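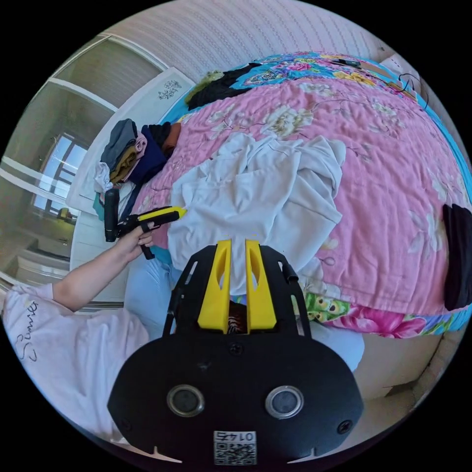
August 3, 2019

3 min read

I finally bought a new quilt for the bed in the back bedroom. The old one had been on there since we moved in, and it was a hand-me-down even then. It was beige with a stain at one corner that never came out. I used to turn that corner toward the wall and leave it.

The new one is pink with big cream and white flowers and thin brown branches running between them. I did not go looking for pink. I went to Rutard for a plain white one, and they had plain white ones for more than I wanted to pay. The pink was on the rack by the register, marked down to 30 dollars, so I stood there a while and then I took it.

It's a cotton quilt, not very thick. In the summer that is enough for most people. In October I'll put the wool blanket on under it and see how that goes. I washed it before it went on the bed, cold water, by itself. A little pink came out in the water the first time and none the second time. I dried it on the line because our dryer bunches up anything bigger than a sheet, and then the middle is still damp when the buzzer goes off. It took most of the afternoon to dry and the cat slept under it.

I kept the blue floral bedding that was already in the closet, the turquoise with the bright pink and yellow flowers. It doesn't match. I tried it with the white set first and the room looked like a motel. With the blue it looks like somebody's aunt lives there, and I like that better. The pink in the blue set is a much stronger pink than the quilt, but from the doorway they get along fine.

The bed has turned into the place where I fold clothes. The kitchen table is too small and always has something on it, and the couch is too low for my back. I dump the basket out on the quilt and sort it there. White things go in one pile, towels in another, and socks wait until the end. A thin quilt is better for this than the old puffy one was. The piles used to lean over and slide into each other before I could get them put away. Now a stack of 2 or 3 bath towels will stand up by itself.

One thing I don't love is that it's a bit short. It covers the mattress but doesn't hang down very far, and you can see the box spring on the side by the window. I have a bed skirt somewhere from the Clistach apartment, but I think it was for a full and this is a queen. I looked at new ones at Trujillo and they were all either ruffled or gray. I may end up hemming an old flat sheet and pinning it on.

Next is the curtains. They are the same beige as the old quilt and now they look worse than they did before. I have been told the fabric place on Sener has a remnant table, so I'll go over there when I get a free morning and bring a pillowcase with me for the color.

Contact | Copyright 2019 | Back to top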